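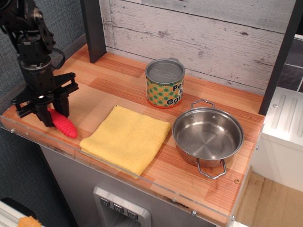

## 3. Materials and Setting

### 3.1 The play kitchen as a piece of furniture

Play kitchens are common in preschool rooms, but published studies tend to give them a single line in the methods section. The reader learns that "a toy kitchen was available" and little more. This makes comparison between studies difficult. A kitchen with a deep counter invites different play from one with a narrow shelf, and a set stocked with full-size household goods differs again from one stocked with small molded replicas. In this section we set out the terms we used for the furniture and its contents, and the choices behind the coding scheme applied in Section 4.

We divided each kitchen into three zones. The *counter* is the level work surface, including any edge or lip at its border. The *back wall* is the upright panel behind the counter, along with the posts at its sides. The *lower front* is everything below the counter that faces the user. The zones were proposed by Choo during the pilot phase and kept without change, although Bang argued for a fourth zone to cover the floor within reach of the kitchen. Floor play is reported separately in Section 5.3.

Figure 1 shows a counter with an orange and tan wood-grain finish, a back wall of whitewashed planks, and a gray lower front. A clear acrylic edge held by small screws runs along the lower border of the counter. The silver water dispenser panel, with its row of three square buttons, belongs to the lower front under our scheme even though its subject matter, drinking water, would place it with the sink in many household kitchens. We coded by position in all such cases.

### 3.2 Objects on the counter

Earlier work on pretend cooking often sorts objects into "realistic" and "abstract." We found this pair of terms hard to apply. A single object may be realistic in one respect and not in another. A can with a printed label may match a grocery item closely in shape and color, while a plastic vegetable beside it is simplified to the point where adults disagree about what it represents. We therefore recorded three properties for every object: its *kind*, its *material*, and its *legibility*.

**Kind.** The kinds were food, container, cookware, textile, utensil, and other. A can was coded as a container if it could be opened and as food if it could not. Where this could not be settled by handling the object, both codes were entered and the object was left out of the analysis by kind.

**Material.** Material was coded from the object itself and checked against packaging when the packaging was still on hand. Metal cookware was kept apart from plastic cookware because of its weight and the noise it makes. Teachers at two of the Dellgate sites had removed metal pots before the study began, on account of the noise, and these were put back for the observation period with the teachers' agreement.

**Legibility.** Legibility refers to how readily an adult who has not seen the object before can name it. Each object was shown singly to two raters. An object was called legible if both gave the same everyday name, partly legible if they gave the same broader class (for example, "a vegetable"), and not legible otherwise.

The objects in Figure 1 illustrate why legibility was kept separate from kind. The stainless steel pot, with its two wire handles, poses no difficulty. The folded yellow towel is equally plain. The can has a polka-dot label on which only part of the lettering is in view, "Pe," "&," and "Carr," yet most readers of English will supply the remaining letters as "Peas & Carrots." The pink-red ribbed object is another matter. Its long form and rounded ridges would suit a vegetable or a sausage, and color does little to decide between them. Under our rules an object of this type is partly legible at best, and a pair of raters who split between vegetable and sausage would agree only that it is food.

Wi and Yoon served as raters for the full inventory, which came to 477 objects across all sites. Disagreements were not resolved by discussion. We took the view that disagreement was itself the thing being measured, and a forced agreement would have hidden it.

### 3.3 Textiles

Towels, cloths, and pot holders receive little attention in the literature on play kitchens. Many commercial sets do not include them, and those found in classrooms are usually brought from home or taken from the adult supply cupboard. We included them for two reasons. First, they change the surface on which other objects rest. A towel set diagonally in the middle of a counter, as in Figure 1, divides the working area and leaves open space at either side of uneven shape. Second, textiles have no fixed resting form. A pot that has been moved and returned looks much as it did before, while a towel can come back folded, bunched, or spread.

The position of each textile was coded as *on counter*, *over edge*, *hanging*, or *elsewhere*. A textile was coded as over edge if any part of it crossed the counter border. The towel in Figure 1, whose lower edge drapes slightly over the acrylic, therefore falls under over edge. Ko raised the concern that this rule treats a slight overhang and a full drape alike. We tested a stricter rule in March on part of the pilot material and found that the two coders agreed less often under it, so the simpler rule was retained.

### 3.4 Sites and procedure

Observations were carried out at the Dellgate and Hunt preschools and at the Fendine family center. In all, 54 children took part. Each site used its own kitchen, and no furniture was moved or replaced for the study. Object sets were also left as the sites kept them, apart from the metal cookware described above. The inventory was closed on 11/2/18, and objects brought into the rooms after that were coded as *other* regardless of kind.

A session began when a child first touched any object or surface within the three zones and ended when the child had been out of reach of the kitchen for one full minute. Coders noted every transfer, meaning any movement of an object from one zone to another or from the counter into a container or piece of cookware. The final record holds 874 transfers. Movements within a single zone were not entered as transfers, though they appear in the written notes.

Notes were kept on paper and entered into Tundance, the records system already used by the sites for daily attendance. Its free-text field was short, and longer remarks had to be divided between entries. These were rejoined by hand before analysis.

### 3.5 Limits of the scheme

The zone scheme assumes a kitchen with one counter at one height. Corner units and two-sided units do not fit it well, and 9 sessions at the Fendine center were set aside for this reason. The legibility measure depends on adult raters who share a language and a general familiarity with packaged groceries. A label such as the one on the can in Figure 1 is legible to a person who knows the product type and reads English; for a child who does not yet read, the dots and the shape of the can may carry more weight than the letters. We have no direct measure of how children named the objects, apart from names spoken aloud during play, and these are treated in Section 5.2.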